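Food Containers with Lids in a Small Shared Kitchen
Project report by Marisa Gatti, home and product studies course

2. Why I chose this subject

In our student house in Messina street, 21 people use one kitchen. The plastic containers are always in one cupboard and the lids are in another. I wanted to study how a light container with its lid can be stored in an open wire basket, and if this is better than the closed drawer we have now.

3. Materials

I did not buy anything new for the project. I looked for containers of translucent plastic, for the reason that a person can see the food without opening them. The green color of the lid is also useful, and on a white shelf I find it very quickly. For the storage I compared the basket with the Nernar drawer box, which costs more and has solid walls.

4. Observations

I paid attention to the shape of the lid, the rim and the place where the fingers can hold it.
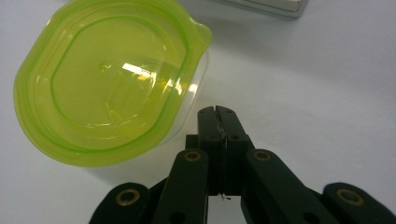
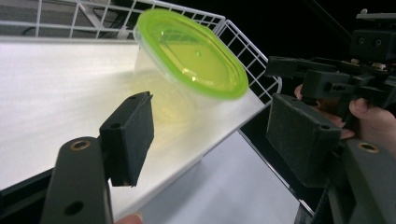
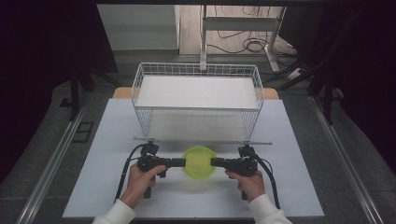 Lime-green translucent plastic just above a pale surface.

5. Results from the house

I asked the other students to use the basket for two weeks, and on Saturday I checked the cupboard. The lids stayed together with their containers more often than before. Two students did not like the basket, they said that dust can enter. This is true, and a closed drawer is better for things that are not used every day.

6. What I would change

I would measure the cupboard first. I would also try a second basket with smaller openings, so that small lids do not fall through the side.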